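Two grippers, one kitchen, no sleep

21/10/2019

I have spent the last few evenings swapping hands on a robot arm that doesn't exist, and I haven't had this much fun since I first got an LED to blink. The arm lives in a simulated kitchen, I live at a desk with a mug of tea going cold, and between us we are trying to settle which gripper I should learn properly before I go anywhere near real hardware.

The two in question are the Remora, which has slim fingers that close in parallel, and the Clidden, which is chunkier and wraps a bit as it shuts. Both come as models you can bolt to the end of the arm by changing a line in a settings file. The controller is Laitinen for both, because I wanted to change one thing at a time (I am trying to be good about this!).

Before any picking up I always do a slow sweep with the arm held high, to see what the wrist clears. The shelf is the awkward bit. Coming in from the left, the hand ends up just under it, and the two white bottles at the back of the counter look very easy to reach until you think about where the elbow has to go.

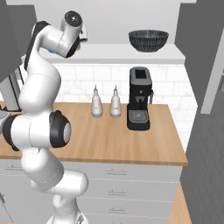 Reaching for the shelf

I'd been putting this off. Counter height is comfortable, but up at the shelf the arm is stretched and every small wobble at the base gets bigger by the time it reaches the fingertips. I ran 36 attempts with each gripper, all with the same start pose, and let them go while I made dinner.

The Remora loved it. Thin fingers get in beside a jar without nudging its neighbour, and on that shelf the brown jar and the red one with the black lid don't leave you masses of space. The Clidden knocked things over five times before I slowed the approach down – after that it was much calmer, and when it did get hold of something it really held on.

What helped most was the approach angle. I had been coming down from above like a crane. Bringing the hand in level, with the tip just over the front of the shelf and the forearm slanting up from well below, gave the wrist far more room to turn.
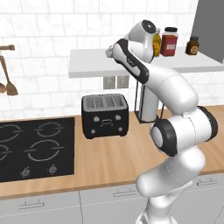 Page 4

I also had a go with the Tirnance camera model, first fixed to the wall and then on the wrist. The wrist view is lovely for the last few centimetres and hopeless for finding anything to begin with, so I'm now using both and switching over partway through the reach. The switch is still jerky. I think it's my smoothing, which I wrote in September and haven't dared to look at again.

For now the Remora stays on. Next I want to try both hands on the drawer handles, those thin grey bars, where I suspect the Clidden will get its own back. If you've used either one on handles, do leave a comment – I'd love to know what closing force you settled on.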